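Humley Workroom Guide
Section 2: Preparing and Covering a Shared Worktable
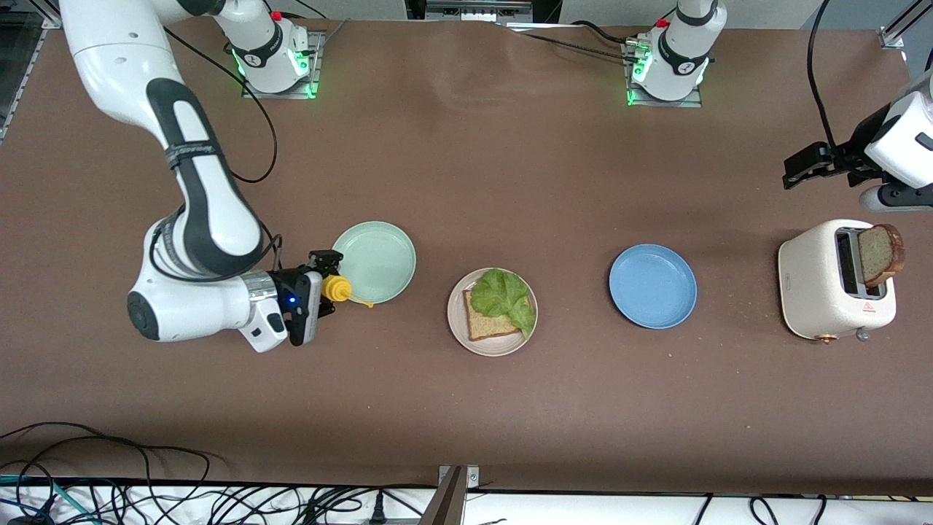 4 min read

This section applies to all long tables in the Humley building that are booked for craft, packing, or repair work. It replaces the sheet issued in December. Users who hold a table for more than one session must repeat the steps at the start of each booking.

2.1 Before you begin

Collect the following from the supply cupboard:

- one roll of brown paper, Dalisay heavy grade
- low-tack paper tape
- a soft cloth and the Larkex surface cleaner
- scissors and a straightedge

Sign for the roll in the supply book. Rolls are supplied in 50-foot lengths and must be returned with the cardboard core, even when finished.

2.2 Cleaning the surface

1. Remove loose items from the part of the table you have booked. Do not move items that are fixed in place or that carry another user's label.
2. Wipe away dust with a dry cloth.
3. Apply the cleaner to the cloth and wipe along the length of the table.
4. Allow the surface to dry fully. Paper laid on a damp surface will wrinkle and may leave a stain.

CAUTION: Do not spray cleaner directly onto the table. Liquid can run into the joints between sections and into floor outlets.

2.3 Laying the paper

1. Place the roll at one end of the table with the loose edge facing down.
2. Tape the loose edge to the underside of the tabletop at both corners.
3. Unroll the paper slowly toward the far end. A second person should smooth it by hand as it is laid.
4. Where the paper meets a clamp, vise, or other fixture, cut a slit from the nearest edge and fold the paper back on either side. Do not cover fixtures.
5. Cut the paper so that 2 inches hang over each end, then fold and tape the overhang underneath.
6. If a second width is needed, overlap the first and tape the seam along its full length.

Note: Tape must not be applied to the painted table in Room 1934. Use the spring clips stored in the drawer beneath it.

2.4 During use

Replace the paper when it is torn, soaked, or marked with ink that has passed through to the underside. Small tears may be patched with tape.

CAUTION: Do not cut against the covered surface with a knife. Use a cutting mat of the correct size.

Hot glue, soldering irons, and open flames are not permitted on paper-covered tables. Work of this kind must be moved to the tiled bench.

2.5 Clearing the table

1. Lift the tape slowly, pulling it back flat against the surface.
2. Fold the paper inward from both ends to hold any scraps.
3. Place clean paper in the Hemum recycling bin. Paper with paint, oil, or glue on it goes in general waste.
4. Wipe the table and check the underside for tape that has been left behind.
5. Enter the finish time in the booking record.

Damage to a table must be reported before you leave the building. Write to Remedios Enriquez, Workroom Services, or call extension 528. Requests for extra paper go to Severino Bermúdez at the supply desk.

Revised Feb 6, 2021

2 comments
50 shares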